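Emilian Chiriac has been at Flekara for 8 years, and I figured he'd have a fancy answer when I asked about his favorite thing on the table. "The mug," he said. "Easy!"

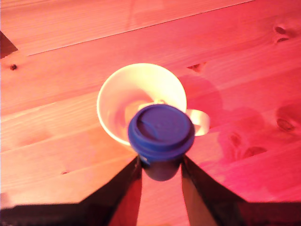
White mug, blue lid, pink light.

I did ask about the light. "You get used to the pink – and it makes pine look wonderful," he told me (he's very fond of pine). 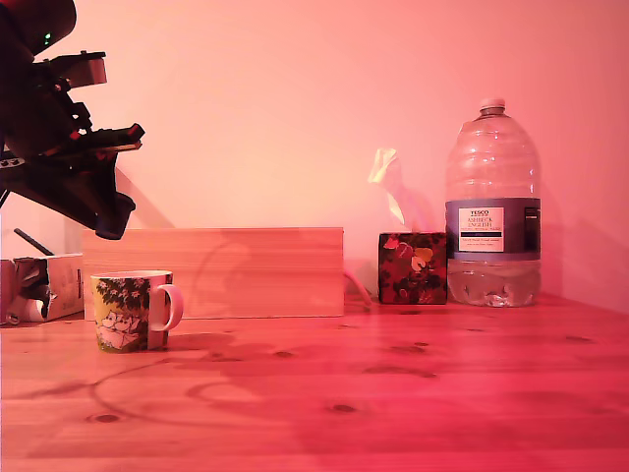
Flekara Tabletop Team

The outside of the mug is all green leaves and pale little figures, a bit like a Moomin print. Morven Menzies brought it in one April and Emilian has been guarding it ever since. "She wants it back. We're in talks."

And the plank standing on its edge behind it?
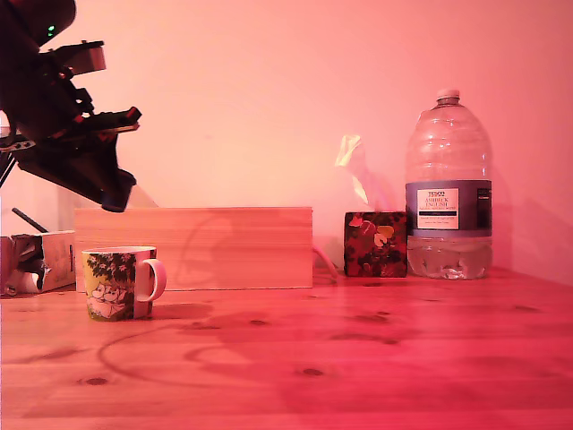 He laughed when I suggested a shelf. "I like it bare. Morven wants to oil it, and I said please leave it alone." They've had this argument 2 times since I started visiting, and I'm with him – all that plain grain is lovely.

What about the small cup? "Good lid," he said. "I'm picky about lids." 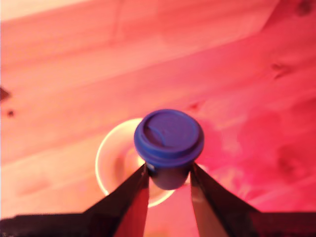
The small cup and its blue lid, seen from above.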